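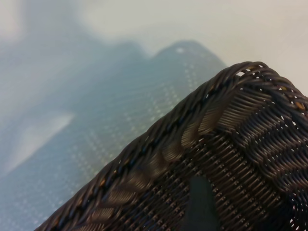 Dark brown weave with a twisted rim, up close

Basket questions I get all the time

Do you take custom orders?
I do, but only in August, when my teaching schedule at the Drollville arts center lets up. Email me early – the list fills fast! I cap it at 15 orders and I've never had one left over.

I've never woven anything. Can I come to a class?
Please do! Most of my students are total beginners. My friend Hilkka Turunen started with me four years ago (she couldn't keep a base flat to save her life) and now she teaches the Tuesday group.

How long is a class, and what does it cost?
Two hours, and it's $130 for a set of four. Materials are included, and so is the coffee.

What should I bring?
An old towel, a spray bottle and scissors you don't mind getting dull. I have spare aprons.

Can you fix my grandmother's basket?
Maybe. Send me a photo of the damage first. Handles and rims I'm happy to try, but if the bottom has gone brittle I'll probably say no.

Do you ship?
Only small pieces. For anything bigger you'd need to pick up at my place in Grisberg, and weekends are best.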